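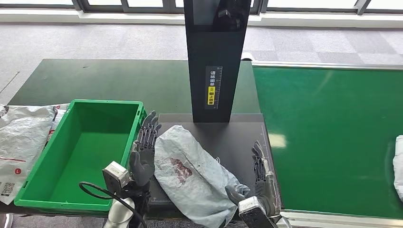
Pendo Shemweta

Dear all,

I am answering the question about plastic mailers that came to the list from Adusstead. I am sorry that my answer is long. I have been packing parcels for our yarn shop for several years and I have made most of the mistakes already, so maybe it can save somebody the money.

On 13 Oct 2019, a member from Adusstead wrote:

> We sell wool and small cotton goods, and until now we
> used boxes for everything. The cost is getting too high.
> Can soft yarn go in a plastic mailer without arriving
> flat and sad? Which thickness do you buy? And what do
> you do with returns, do you use the bag again or is
> this not nice for the customer?
>
> Also, our labels come off. I don't know if it is the
> bag or the label.

I take your questions in the order you asked them.

Soft yarn in a mailer: yes, but it depends on how it is wound. Skeins are fine. They can be pressed and they come back to their shape after one night on a shelf. Balls wound in the shop are more difficult. When they are pressed from two sides the middle comes out, and the customer receives something like a nest. For the balls we still use a box, or we put them in one flat layer with a piece of card on each side. Cotton goods such as dishcloths have no problem at all.

Please do not choose the bag too big. I did this for a full year with the thought that one size is easier to order. In a big bag the skeins travel to one corner and the label gets a fold through the bar code. Then the parcel is put aside in the sorting center and somebody must type the number by hand, if you are lucky. Now we have 2 sizes. The small one is 30 cm on the long side and most orders go in it.

Thickness: we buy 60 micron. The thinner ones are cheaper, and for one dishcloth they are enough, but wooden needles go through them. I had this with an order for Simiyu, three pairs of needles, and only the bag and the invoice arrived. Since then every needle has a cork on the point or a bit of folded card.

Last year we sent 961 parcels. I know this number well, I had to copy it by hand from our order book for the tax office in June. Damage from water was very rare, and this is the one thing where I would never go back to the thin boxes we had before. With paper mailers I have less experience. We bought one pack of the Flistance paper bags and they look very nice, and customers wrote to say so, but they take more room on the shelf and in the rainy weeks I was nervous.

Labels: I believe it is the label. Some labels are made for paper and they do not like plastic, most of all when the bag comes from a cold storage room. Keep the bags in the warm room the night before. Wipe the place with a dry cloth, press the label from the middle to the sides, and do not put clear tape over the bar code. The tape shines and the reader does not like it. I put tape only on the short edges.

One more thing about the label, which I learned from the man at the Somorov depot. Fill the bag first, press the air out, close it, and only then put the label on. If you put it on the empty bag it looks very straight and beautiful, and when the bag is full it is bent like a roof.
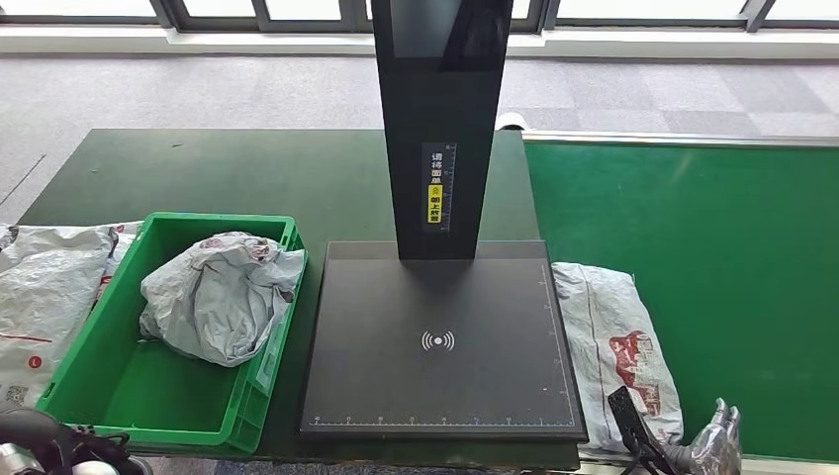

Another member of the list wrote to me privately that all this is good for the sender, but it forgets the customer who has to send something back. She says she stopped buying from one shop only for this, the bag could be opened only with scissors and after that it was garbage. She would pay a little more for a bag with a second glue strip.

I think she is right, and I should have started with it. We changed to bags with two strips last winter. The price is higher, but almost 30 of our returns came back in the same bag and nobody complained that it looked used. It does look used. If the bag is only wrinkled, I flatten it under the big dictionary and we use it again for samples to our own knitting group. I do not send a used bag to a new customer. Perhaps I am old-fashioned in this.

For the returns please write a small paper with the address and put it inside the parcel also. When the outside label is lost, someone can still open the bag and find out where it belongs. My first boss taught me this and I was too proud to do it for a long time.

About the price I can not help you much. We order together with a pottery shop and the prices here are surely different from yours. Ask for a sample pack before you order a full carton. Put your real goods inside, close it, and mail it to yourself.

If someone on the list has used the paper bags through a whole winter, I would like to read about it.

With kind regards,
Pendo

Previous by thread Next by thread Date index Thread index Reply to list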